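Search this site Enter keywords

Camdale Hall - Pre-Show Safety Inspection Checklist with Comments

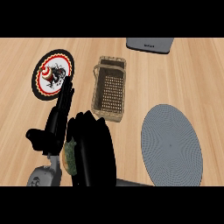 Decorative plate with rooster motif on a wooden tabletop.

Venue: Camdale Hall, main room and balcony
Event: Saltby, with Tlapale as opening act
Inspection date: 2 Apr 2019
Inspected by: Fulgencio Ventura, House Safety Officer
Licensed capacity: 1,701, standing and seated combined

Each item is marked Pass, Pass with comment, or Action required. Items marked Action required must be cleared and initialed before doors open. The completed form is kept in the house office and a copy is given to the visiting production manager at load-in.

SECTION A. ENTRANCES AND EXITS

A1. All exit doors open fully from the inside without a key. Pass.

A2. Exit signs lit and visible from the main floor. Pass with comment.
Comment: The sign above the stage left exit is lit, but the touring party's speaker stack hides it from the rear bar. A temporary hanging sign has been requested for the side truss. The stack may stay where it is if the temporary sign is in place.

A3. Corridors and stairs free of storage. Action required.
Comment: Nine empty road cases were found in the north corridor, on the marked side of the yellow line. Cases are to go back to the truck or to the dock cage. The corridor is not a holding area at any time, including during load-in.

A4. Accessible route from the street to the viewing platform. Pass.
Comment: The ramp mat has been taped down again along its full length.

SECTION B. STAGE AND RIGGING

B1. Stage deck level, with no gaps between sections. Pass.

B2. Front edge of stage marked with white tape. Pass with comment.
Comment: Tape is worn at the center where the vocal monitors sit. Replace after sound check, when the monitors are in their final position.

B3. Overhead fixtures fitted with safety cables. Action required.
Comment: Three fixtures on the front truss had no secondary cable. All belong to the visiting lighting package supplied by Brellotum. The crew chief has been informed in writing. The truss is not to be raised to show height until the cables are fitted and this item is initialed.

B4. Drum riser locked and wheels chocked. Pass.
Comment: Tlapale will play in front of the riser. Their own drum kit will be set on a carpet at stage right and struck during the changeover. Stagehands are reminded that the changeover takes place under blue work light only - headlamps should be carried.

B5. Crowd barrier assembled and pinned. Pass.
Comment: One pin was loose at the stage right corner and was reseated during the inspection.

SECTION C. ELECTRICAL

C1. Stage power tested and tagged. Pass.

C2. Cable runs across public areas covered. Pass with comment.
Comment: The run from the mixing position to the stage is covered along the main floor. The last section, near the west wall, uses an older ramp with a chipped edge. It is acceptable for this show and should be withdrawn from use afterward.

C3. Emergency lighting operates when house power is interrupted. Pass.
Comment: The balcony lights came on slightly later than those on the floor. The delay is within the permitted limit but was longer than at the last inspection. The electrician should look at it before the end of April.

SECTION D. SOUND AND EFFECTS

D1. Hearing protection available at both bars and at the coat check. Pass.

D2. Sound level meter in place at the mixing position. Pass.
Comment: The visiting engineer has been shown the house limit and has signed for it. Saltby's set includes a long low-frequency passage before the encore. Loose ceiling panels under the balcony were checked for this reason and are secure.

D3. Haze machine placed away from detectors. Pass with comment.
Comment: Water-based haze only. The machine at stage left should be turned to face upstage. No other smoke or flame effects have been declared, and none may be added on the day.

SECTION E. CROWD AND STAFF

E1. Stewards briefed on exit routes and on the show stop procedure. Action required.
Comment: The briefing is set for 40 minutes before doors. Stewards who arrive late must be briefed separately by the duty manager before they take a position.

E2. First aid room open, stocked and signed. Pass.

E3. Drinking water available at the front barrier. Pass.
Comment: Cups only. No bottles are to be passed over the barrier.

E4. Radios charged and tested on the house channel. Pass with comment.
Comment: Reception is poor on the balcony stairs. The steward at that position should move to the landing to acknowledge calls.

SIGN-OFF

Items to be cleared before doors: A3, B3, E1.
Items to be followed up after the show: B2, C2, C3.

Signed: Fulgencio Ventura
Initials of duty manager on clearance: A3 ____ B3 ____ E1 ____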